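List: gripper-trials
Subject: Re: Pads for the hand-held pair, blue or plain?
From: Jocelyn Fajardo
Date: December 18, 2022

Hi Alfredo, hi all,

Replies in between your questions.

Alfredo Dagdag wrote:
> We're about to order pads for two pairs of hand-held grippers and can't
> agree on which. Zoila wants the textured blue ones all round. I'd rather
> keep the smooth pads from Trodlow on one pair, as they've been fine on
> boxes and cups and they wipe clean.

Smooth is fine on boxes. We ran both kinds on the same kitchen jobs at Prirnley and I couldn't separate them on cartons, mugs or anything else with a flat side. The difference showed up on soft stuff: tea towels, tissues, chip packets. With the smooth pads you have to squeeze harder to keep a tissue from sliding out, and then it tends to stick to one pad when you open up. The textured ones let go more cleanly. They are a pain to wash, I'll give you that. Flour gets into the pattern and stays there until you go at it with a toothbrush.

> How many open-close cycles are you getting before the pads start to lift?

Our first textured set went 556 before a corner came up on the left finger. The second set is past 800 and still flat. The only change was the glue. Lovely switched us to the contact adhesive from Ung and left it overnight under a clamp, where before we'd been giving it an hour. I wouldn't read too much into two sets. The smooth pads never lifted, but they also had less use.

> Does the wide lens bother you for small items near the rim of something?
> We lose the tips whenever the object is off to the side.

Not much, once the mount was right. We had it too far forward to begin with and the pads sat in the worst of the distortion. Moving it back 13 mm put both fingers where you can see them along with whatever is between them. Straight edges still bow, benchtops especially, and anything out at the sides gets stretched. For judging whether a finger is going to clip a rim it's good enough. I'd check yours before spending money on a different lens.

> Last one. Is it worth recording both hands, or is one view enough?

Both, for anything where one hand does the job and the other is only close by. The rubbish bin task is the one that convinced me. From the hand that's dropping the item you get a good view of the item and not a lot else. From the other hand you get the bin, the liner and the second gripper coming in, all at once.

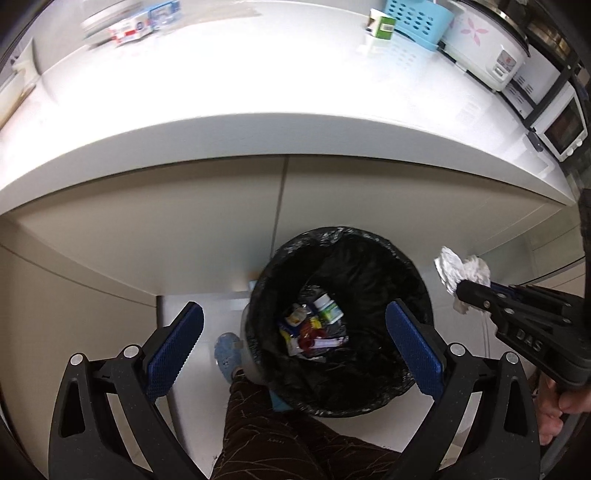

Bin task seen from the other hand, tissue in the jaws of the second gripper.

You can judge the height over the rim from that side, and that's what we were getting wrong. People let go too early, or push the jaws down until they catch the liner. We now ask for a short pause above the bin before opening — it makes the release much easier to find afterwards. A tissue is a better test item than a bottle, by the way. A bottle drops out of anything.

Two practical things. Tighten the pivot screws before each session, as ours work loose and the fingers end up out of line. And if you're keeping the smooth pads on one pair, mark that pair on the handle. We mixed ours up in April and had to throw out 3 sessions.

On the order itself, I'm with Zoila for soft items and with you for everything else. If it's one kind only, get textured. Jolis will sell single pads if you ask, so you don't need to buy whole sets to have spares on hand.

Aileen has our cycle log in a spreadsheet and is happy to share it. Write to her off-list, please, as the file is too big for attachments here.

Cheers,
Jocelyn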